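About Uretti

Uretti is a language school for adults. We teach Arabic, Finnish and English in small groups, in the evening and on weekend mornings. Most of our students work full time and come to us straight from their jobs, so classes start at 6:15 p.m. and end by 8.

The school was started by Hiba Zein and Eino Manninen, who had both been teaching at a larger place across town and wanted smaller classes. For the first year they had 2 rented rooms over a shoe repair shop on Brendard Street and a shared kitchen down the hall. We still rent those rooms. We have since added the floor above, where the library and the office are.

How we teach

No group has more than nine students. Beginners meet twice a week for a term, and everyone else can choose one or two evenings. A full course is 35 class hours, with a short speaking test at the start and another at the end. The tests are used to place people in the next group. We don't give grades.

We write most of our own course books. Lama Chamoun put together the first Arabic reader, and it has been revised several times since, mostly to add longer conversations and take out travel phrases that students said they never used. The Finnish books are Eino's work. For English we use a mix of our own sheets and published books, and the teacher tells each group what to buy before the first class.

A lot of our lessons are built around ordinary life at home: cooking, rent, phone calls, a child with a fever, a visit from relatives. People who move to a new country usually need these words long before they need to discuss the news. The beginner course goes through a house or apartment one room at a time, and students are asked to practice the words in their own rooms between classes.

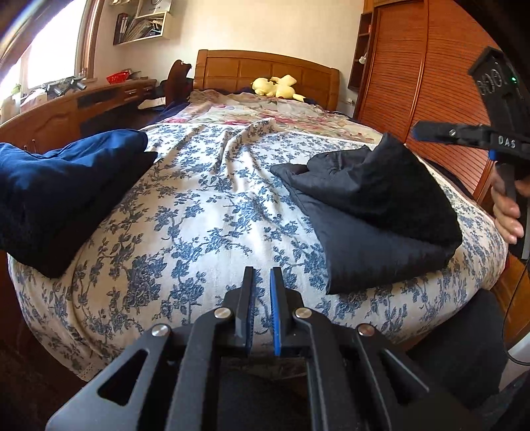
Homework is light. We ask for twenty minutes on days without class, and we would like it to be spoken aloud. Students who miss a class can pick up the sheets from the office or ask for them by email. We don't record lessons.

Our teachers

Hiba Zein runs the Arabic program and teaches the advanced group. Lama Chamoun teaches beginners and intermediate students. Eino Manninen teaches all the Finnish classes. Hala Farah teaches English and joined us from a public library program, where she ran a reading hour for parents. Noura Qaisi manages the office, handles enrollment and teaches a short Arabic handwriting class each February.

All of our teachers are paid for preparation time as well as class time.

The library

The library holds 3,775 books, magazines and audio discs. A large part came from Retodeo, a secondhand bookstore that closed and sold us its foreign language shelves. Current students can borrow up to four items for three weeks. Former students are welcome to read in the library during office hours but can't take items home.

Working with others

We offer classes at workplaces when there are at least five students. Our longest arrangement is with Chuensuk, a catering company, where Hala teaches kitchen and front desk staff before the lunch shift. Prices for workplace classes depend on the number of hours and on travel.

Visiting us

The office is open from 2 p.m. until the last class ends. There is an elevator at the back entrance; please ring and Noura will let you in. New students can sit in on one class free of charge before they sign up.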